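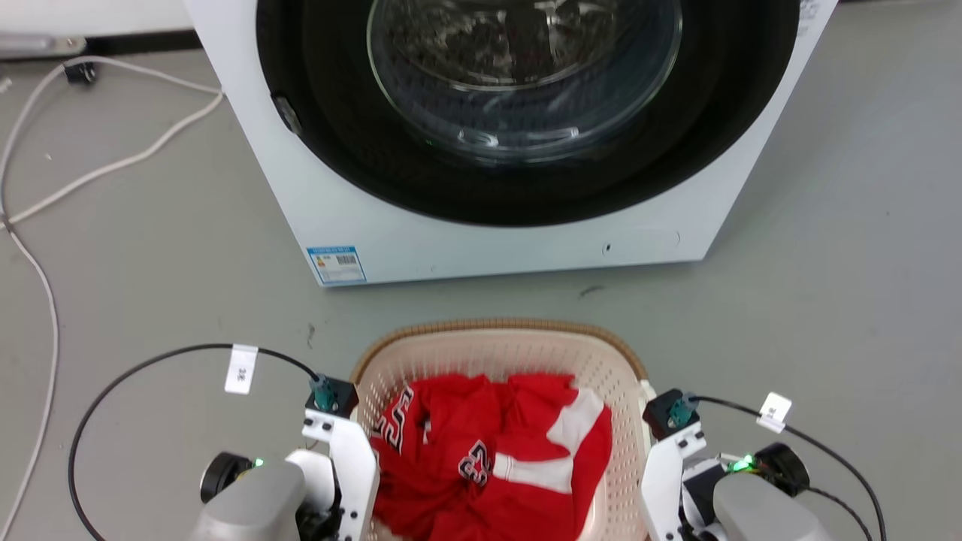 Chapter 8

The Price of an Evening: Housework, Machines and Time

By the end of this chapter you should be able to explain why a device that saves labour does not always save hours, describe the difference between paid and unpaid work in national accounts, and read a household time diary without taking it personally.

8.1 The missing afternoon

Economists are fond of things that can be sold. A loaf bought from the baker on the corner is part of the nation's output. The same loaf baked at home is, as far as the official figures go, a hobby. The flour counts, and so does the gas for the oven. The hour spent kneading vanishes, along with the washing-up.

For most of the history of the subject this was thought to be a small matter. The people who drew up the accounts were generally at the office while the kneading was going on, and came home to find the bread already there, like weather. Yet if you ask people to write down what they do with their days, unpaid work at home takes up a very large share of them. Any account of how a society uses its time that leaves out cooking, cleaning, laundry and the care of small children is an account of how it spends its time when it is being looked at.

We shall begin with laundry, for the simple reason that everyone has some.

8.2 Washday at Beltden

Consider the town of Beltden before piped hot water. Washing was done once a week and took most of a day, not counting the soaking the night before. Water had to be carried in, heated, carried to the tub, and carried out again in a worse condition. Sheets were boiled, rubbed, rinsed, wrung and hung up, and then it rained. Dinner on washday was cold, and it was understood that conversation would be too.

Households with a little money sent the heavy things out. The Procházka laundry, at the bottom of the hill, collected sheets and tablecloths by cart and brought them back folded. To the family this was a purchase. To the laundry it was a sale, and to the women who worked there it was a wage, though not one to get excited about. The sheets became part of the economy the moment they went through the gate.

Then the machines arrived in people's kitchens, and the cart stopped calling. Look closely at what had happened. A job that had once been paid for went back into the home, where it was done by someone who was not paid at all. Measured output fell by the value of the laundry's trade and rose by the value of the machines sold. The sheets, meanwhile, were as clean as ever, and somebody at home had a new button to press.

8.3 Why the hours did not fall as promised

The advertisements for the Windono, the first machine to sell well in the district, promised the housewife her afternoons back. They were vague about where the afternoons had been kept in the meantime.

The rubbing and carrying did go, and it would be foolish to be sentimental about them. A job that had ruined hands and backs became a matter of sorting, loading and hanging out. But as each wash became easier, there were more washes. A shirt that had been good for 3 days was now good for one. Towels were used once and thrown in the basket by people who had never met a mangle. The standard rose to meet the machine, and in many homes the total time given to laundry fell far less than the time given to a single load.

This pattern has a name, the rebound effect, and you will meet it again in Chapter 9 in connection with heating and motor cars. In its plainest form it says that when something becomes cheaper, people tend to use more of it. Here the thing that became cheaper was a clean shirt, and its price had been paid in effort.

Key terms: unpaid work, time diary, rebound effect, opportunity cost

Before you read on

1. Keep a diary of your own unpaid work for 2 days. Include the jobs you did while claiming to be doing something else.

2. The village of Bumorholm has 40 households and one shared washhouse. List the costs of sharing that would not appear on any bill, and say who is likely to bear them.

3. Ask the oldest person you know how often sheets were changed when they were young. Try not to react.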